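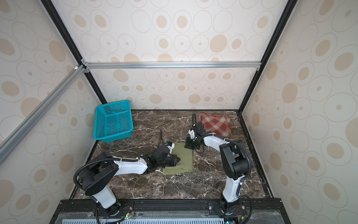 Bench B, both arms on the front rail. Green cloth flat in the middle, plaid one folded at back right.

Wurell vs Limby fingers, two-arm cloth folding and basket unload
README / data card
last edited 26 Jan 2025

What this is

Recordings from the finger comparison on the two-arm bench at Trevedport. Same arms, same bench, same cloths, two sets of gripper fingers. We wanted to know which set to leave on before the longer collection in May. Short answer at the bottom. Read the known problems first if you're going to train on any of it.

Numbers

733 episodes kept
100 of those are the hand-scored subset, see scores.csv
Control loop logged at 100 Hz
Episode cap 40 seconds, anything over gets truncated and flagged

Not balanced between finger sets. Limby has more, it went on first and we were slower to swap than planned. Balance it yourself if you care, the finger column is in the index.

Tasks

unload – pull a cloth out of the turquoise basket, put it on the table, either arm
flatten – one arm holds, other one pulls, until the cloth is more or less a rectangle
fold – in half, then in half again if time allows
stow – flattened or folded cloth goes to the back right

Some episodes run two tasks back to back. Those have both names in the task column with a plus sign between. Sorry about the parsing.

Cameras

One fixed, looking over the bench. One at each wrist. Fixed cam is the one to use for scoring, wrist cams are better for seeing whether a pinch took one layer or two. Wrist cams blur when things move fast and near the lens the fingertips go soft as well. Exposure was locked, focus wasn't on the early runs. Colour is a bit different between the two wrists, we didn't correct it.

Controller

Everything teleoperated through the Myklebust controller, default gains. Tried stiffer gains for an afternoon, fingers chattered on the stone so we went back. The stiff runs are not in here.
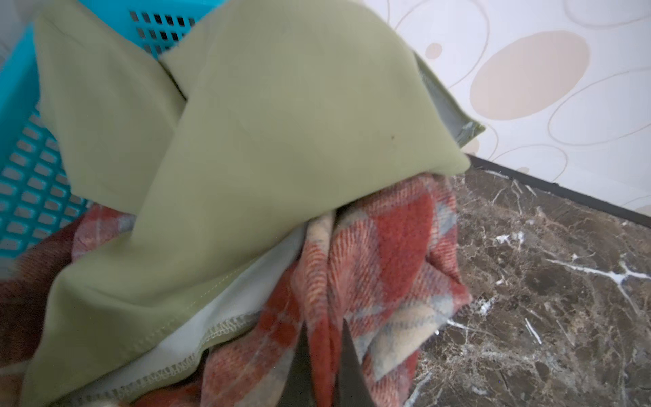
Wrist view, unload. Pinch on the plaid, green garment still draped over the top.

How the fingers compare

Mixed piles are where you see the difference. When there's a lighter cloth lying over a heavy fuzzy one, the Wurell tips go in between and come out with one fabric. The Limby ones tend to grab whatever is closest, which on unload is fine and on fold is a pain. Two layers when you wanted one, then the whole thing slides.

Flat cloth on a polished surface is the opposite. Wurell tips are narrow and skate. You have to push down and drag to raise a bit of a wrinkle before you can pinch, and operators got tired of that. Limby pick up a flat edge more often on the first go.

Thick folds – both OK.
Hems – both OK, Wurell a bit better. Stitched edges give the tip something to catch on.
Letting go – Limby sticks sometimes. Open the gripper all the way and wait a beat. If you see an arm parked open doing nothing for a moment in the logs that's whats going on.

Scoring

Only the 100. Zero to three per task, done off the fixed camera by whoever hadn't been driving. 0 is no useful contact, 1 is picked but lost it, 2 is done but messy, 3 is done. Wrist video was only opened to settle arguements. We didn't work out agreement between scorers so treat a 2 and a 3 as neighbours.

Known problems

Gripper width reads slightly open when fully closed on the Wurell set. Constant offset, not fixed in the files. Subtract it.

Wrist timestamps drift against the joint log on long episodes. Fixed cam doesn't. Resync script is in tools, run it before you cut clips.

Stone is a hard background. Dark with white veins everywhere, plus small pale flecks that look a lot like lint. Our segmenter called veins cloth edges all through the first pass. Masks in the release are from the second pass and are still wrong in places, mostly where the plaid is moving. 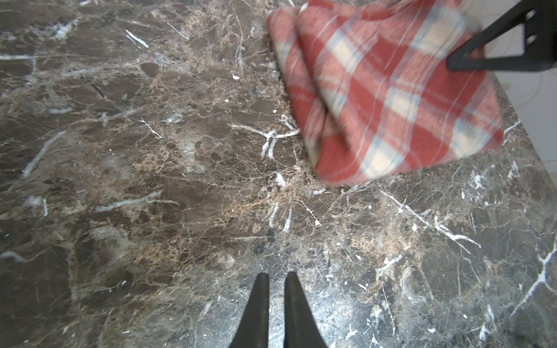 A reader of the draft card wrote back that the finger swap should have been done every few episodes instead of in blocks, as operators get better over a session and whichever set goes on last gets the benefit. Also asked for operator id in the index so people can check.

Fair. Operator id is now in the index (column op, letters only). Can't do anything about the blocks for this release. May collection will swap on a schedule.

Not in here

No force data, the sensors arrived after. No autonomous runs. No depth.

Which one we kept

Limby on the left, Wurell on the right. Left holds, right picks. Not tested as a pair yet so don't quote us.

Files

index.csv
scores.csv
episodes/ one folder each
masks/ second pass only
tools/ resync, clip cutter, a plotting thing that half works

Research use, mention Trevedport if you publish. Bad episodes – send the folder number and which camera.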